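Stokura Mailer Cartons: Folding and Packing Guide
Section 4. Folding the flat-packed carton
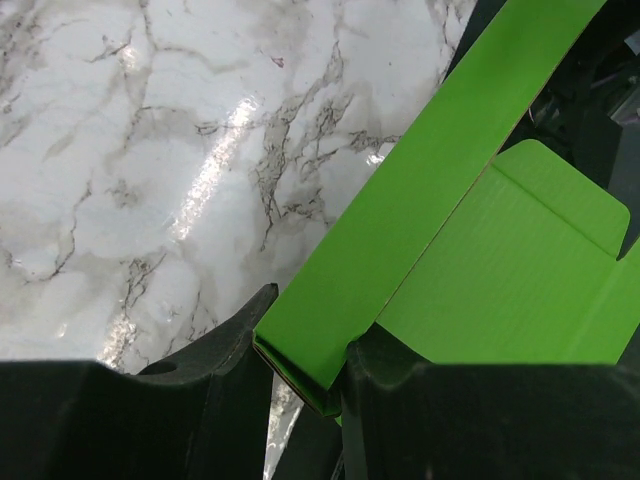

The leaflet that comes with the bundle says the carton "assembles itself." It doesn't. It assembles if you crease every score line first and put the flaps in the right order, and the leaflet gets the order wrong. This section replaces steps 1 to 6 of the leaflet. Keep the leaflet for the size chart, which is correct as far as I can tell.

Before you start

Use a hard, smooth surface with room on all sides of the carton. Stone, tile or a plain countertop will do. The leaflet recommends the Jadby folding mat, sold separately. I have folded cartons with the mat and without it and could not tell the two piles apart, so spend the money if you like.

Wipe the surface and let it dry. Cardboard picks up grease and crumbs, and a mark on colored board won't rub off.

You need:

- one flat carton
- packing tape (see the note on tape in 4.3)
- a ruler or the back of a butter knife, for stubborn creases

4.1 Creasing

1. Lay the carton flat with the printed or colored side down. If both sides are colored, look for the side where the score lines are sunk into the board. That side faces up.

2. Find the long panels. Fold each one toward you along its score line, all the way over, and press along the fold with your thumb. Open it again.

3. Do the same with the short end panels.

4. Fold the corner flaps last. These are the ones with rounded corners. Crease them gently, as the score is shallower and the board will bend next to the line if you rush it.

Note: The leaflet calls the cartons "pre-creased." They are scored, which means somebody has marked where the crease should go. The creasing is still your job.

Caution: Do not run the knife blade along a score to help it fold. A cut score looks very neat and then opens in the mail.

4.2 Raising the walls

5. Stand both long panels up. They will not stay up by themselves, whatever the drawing shows. Hold one with your forearm if you have to.

6. Turn the corner flaps inward so they lie flat against the inside of the end panels. The leaflet has them outside. Try it that way once and you'll see that the lid won't close.

7. Roll the end panels over the corner flaps and push the tabs into the slots in the base. Push until the tab sits flush. If it springs back, take it out and crease it again - forcing it only crushes the slot.

8. Look down into the carton from above. The corners should be square. If one side leans, a flap is caught underneath, and you need to go back to step 6.

4.3 Closing and taping

9. Load the carton before you close the lid. Fill gaps with crumpled paper. Shake it gently and listen.

10. Bring the lid over and tuck the front flap inside the front wall.

11. Put 2 strips of tape across the front seam. The leaflet says the carton is "secure without tape." It may be, on a shelf.

Note on tape: Henriques paper tape holds on the uncoated board. It let go of the coated board overnight when I tried it, so use plastic tape there. Rotik tape holds on both but takes the color with it when you peel it off, so make sure it's straight the first time.

4.4 If something goes wrong

The lid bows in the middle. The carton is overfilled. Take something out or go up a size.

A corner has torn at the fold. Tape it from the inside for storage use. Don't mail it.

The carton won't lie flat again after use. Pull the tabs first, then unroll the end panels. It will never be as flat as it was new, and the claim that it can be reused "indefinitely" should be read with that in mind. Mine were good for 2 trips before the tabs went soft.

The box of cartons says 3,000 on the label. That is the batch size at the factory. Check the bundle count on your own packing slip.

Revised April 11, 2018, by Theophilus Bonsu. Section 5, Labels and Returns, is being rewritten and should be ready in May. Until then, use the old one and ignore the paragraph about wet sponges.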